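木纹真的能告诉你树的年龄吗？
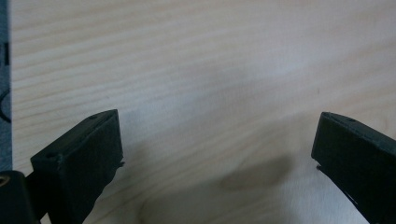
很多大人喜欢指着桌面说：“你数数这些线，就知道这棵树几岁了。”听起来很厉害，可是你先别急着点头。我小时候也信过，还趴在饭桌上数了半天，后来才发现我数错了地方。

先从树说起。在四季分明的地方，树干每年会长粗一点。春天长得快，木头颜色浅，也比较松；到了夏末，长得慢了，木头颜色深，也比较密。一浅一深合起来，就是一圈年轮。把树干像切黄瓜片那样横着锯开，你会看到一圈套一圈的环。这时候从中心数到树皮，数出来的圈数跟树的年龄差不多。

注意，是“横着锯开”。桌面可不是这样来的。

做木板的时候，人们大多是顺着树干的方向锯，从树梢那头一直锯到树根那头。你可以拿一根大葱来试：横着切，得到圆圈；竖着切，得到一条一条的线。葱还是那根葱，只是刀的方向变了。木板上那些细细的、差不多平行的纹路，就是年轮被竖着切开以后的样子。有时它们很直，有时会慢慢往上斜，有时像水波一样弯来弯去。

那么，数这些线行不行呢？不太行。

第一，一块木板只是树干的一部分。锯木板的人可能取了中间，也可能取了靠边的地方。你数到24条，只能说这块板上有24条，不能说树活了24年。它也许还有好多圈留在别的木板里。

第二，同一圈年轮可能在一块板上出现两次。如果锯子正好从树心穿过去，左边切到一次，右边又切到一次，你就会把一年当成两年。

第三，有些细线根本不是年轮。木头里有输送水分的小管子，锯开以后会变成短短的细丝，看着也像纹路。还有一些桌子，表面是一张印着木纹的纸！我有一次在朋友家里夸她的桌子纹路漂亮，结果在桌子另一头看到了一模一样的花纹。真的树可不会把自己抄一遍。

你可能还听过另一句话：“颜色浅的木头是小树，颜色深的木头是老树。”这句我也不信。枫木和桦木长到很老，木头多半还是浅浅的奶油色；黑胡桃木就深得多。颜色主要看树的种类，也看它晒了多少太阳、刷了什么油。同一张桌子，常晒太阳的一边和总压着桌布的一边，颜色也可能不一样。

再说木头上的小黑点。有人一看见就说：“虫子咬的！”也许是，也许不是。小黑点可能是很小的节疤，可能是树脂留下的痕迹，也可能是谁的铅笔尖戳的。光看一眼，我可不敢下结论。想弄明白，可以拿放大镜瞧瞧：它是一个洞，还是只有颜色？用湿布轻轻擦一下，会不会变淡？

我的邻居哈基姆先生（Fouad Hakim）做了很多年家具，我拿这个问题去问他。他摸着一块板子想了好久，最后说：“年龄嘛，看不出来。不过我能告诉你它哪一头的纹路密。”纹路密，通常表示那几年树长得慢。可能是天旱，可能是旁边的大树挡住了阳光，也可能是别的原因。究竟是哪一种，他也没有说死。

要是你想自己查一查，可以做这个小调查：

找一张家里的木桌子，先问过大人。
顺着一条纹路，从桌子这头看到那头，它断了没有？
蹲下来看桌板的侧边。如果是整块木头，上面的纹路应该能接到侧边去。如果侧边贴着一条光光的边，就要多留一个心眼。
找找有没有两处花纹完全相同。
把你看到的画在纸上，旁边写清楚哪些是看到的，哪些是猜的。

最后这一步有点麻烦，很多人会省掉，大人也会。可是“我看到一条深色的线”和“那一年下雨很少”是两句不一样的话，中间隔着好多还没查过的事情。

下次再有人让你数桌面上的线，你可以先问他：“这块板是横着锯的，还是竖着锯的？”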